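Subject: Re: [drellau-list] Fernivance 12-inch – repress or not?
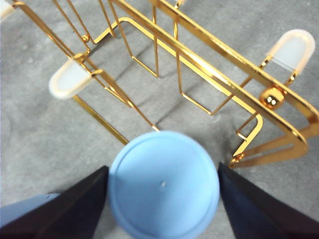

Zbigniew Brzozowska wrote:

> I would hold off on the repress. The first 50 copies went in a day, but
> those were all people on this list. The B-side dub is what the shops asked
> for, and it isn't on the digital version yet. Put that up first, see who
> plays it over September, then decide. Also, my copy has a click in the
> intro of A1, left channel. Has anyone else got it?

Mine has the click as well, in the same place, so it's on the lacquer or the stamper. I played it against the master file last night and the file is clean. I've written to the plant and asked them to check before anyone talks about more copies.

On the dub: agreed. The version on the record is the Petchrat edit, which drops the vocal and lets the bassline run for 9 minutes. I still have the shorter one we used on the radio show, but the low end is muddy and I'd leave it alone.

As for numbers, the plant wants an order of 300 or nothing. Nulwood have offered to take 2 boxes on sale or return, which helps a bit. The last single had more than 1,000 plays in its first month and that didn't turn into many record sales, so I wouldn't read much into streaming either way.

If we do go again I'd like to recut side A a touch quieter – the hi-hats get harsh towards the centre – and keep the plain sleeve. The label text needs fixing too, as it says 33 and the record plays at 45.

Could whoever has the original session for the dub put it in the shared folder? Mine is missing the delay returns.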